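Products > Sorting and Kitting > Gekden Table Cell

Gekden Table Cell for small-part kitting

Gekden is a table cell made by Erkirix for workplaces where people put small parts into trays by hand for many hours. One arm and one gripper work on a normal table, and the person at the table decides what goes where. We build it in our workshop in Saserska and we deliver it with training.

Practice setup with one tray and three cubes:
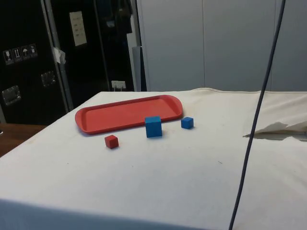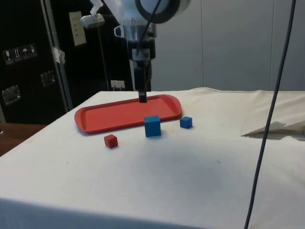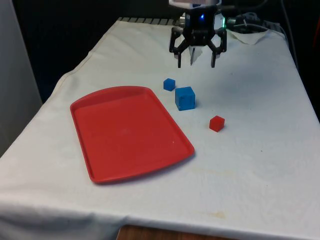
The cell does not replace the kitting place. It takes over the repeated reach, which is the part of the job that most people complain about when we visit them. In a usual shift at our first customer, the packing company Juška, one worker made about 1000 of these reaches. Now the arm makes most of them, and the worker checks the trays, fills the supply and handles the parts that the arm refuses.

Tala Rawashdeh was kitting at Juška before the cell came in March, and she is now responsible for it. She told us that the first weeks were slower than by hand and that she did not like it. The arm stopped at every part that was lying on its side. After she learned to change the pick height by herself, without calling us, she began to trust it more. She also asked for a stop button on the left side of the table, as she is left-handed. We have made this a free option for every order.

What changes for the team

The work becomes less heavy for the shoulder, but it asks for more attention. Please plan for this. We recommend that two people change places every 40 minutes, one at the cell and one at final packing. Wages and job titles are your decision, of course, but several customers have asked us for a written list of the new tasks, so we include one in the training folder.

Included in delivery

Arm with gripper and mounting plate
Control box with 30 stored tray positions
Stop button, left or right side
Training for up to four workers, at your place
Training folder in English, other languages on request

Noise at the worker's seat is 58 dB in normal operation. The table is not included, and you may use your own if it stands firmly and does not move when a person leans on it.

For a visit or a price, please write to Lucinda Achterberg in our sales office. It helps her if you send the size of your trays and the weight of the heaviest part. She will also tell you if we think the cell is not suitable for your parts. Very thin and flexible parts are still difficult for us.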